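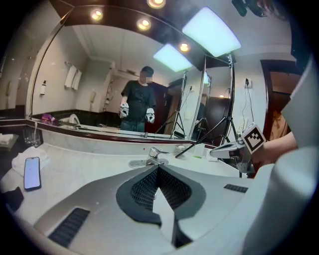
4.2 Water heating and operating emissions

Hot water was the second largest source of operating emissions in the sample, after space cooling, and it varied more from building to building than any other end use. We surveyed 28 lodging properties and obtained meter readings for 1208 guest rooms. Rooms differed in age and finish, but the bathroom layout was fairly uniform: a marble vanity countertop with a large wall mirror over it (Figure 3) was common in the mid-priced group, and fixture type therefore explained little of the spread between properties. Boiler age and the length of the pipe run explained far more. In the older buildings, heat lost from circulation pipes often exceeded the heat in the water that guests drew.

Figure 3. Vanity and mirror in a bathroom of the mid-priced group.

Emissions were calculated from fuel and electricity use at the property meter, following the method set out in Section 3. For the Zovilberg properties, which share a central plant, we divided fuel use by floor area and then corrected for occupancy. The Jastari properties have separate boilers and needed no such division. Two sites with incomplete October readings were kept in the sample, with the missing hours filled from the same hours of the preceding week.

The median property emitted 187 kg of carbon dioxide equivalent per room per year from water heating alone. Properties with heat pumps fell well below this figure, though the size of the gap depended on the local grid. Where most power came from coal, a heat pump installed in place of a recent gas boiler gave only a small saving in the first years. Lappalainen reported a similar pattern for apartment buildings in a colder region – the grid effect there was larger, as would be expected given the longer heating season.

Pipe insulation gave the most even results. It lowered emissions at every property where it had been added, and the saving did not depend on the fuel. The Vullton retrofit, described by Paredes in an earlier report, covered only the basement runs and still cut circulation losses by about a quarter. We did not find a clear effect from towel reuse cards or other requests to guests. Laundry was metered together with kitchen use at most sites, so a small effect could have been missed.

These results refer to operating emissions only. Emissions from making and transporting the replacement equipment are treated in Section 4.3.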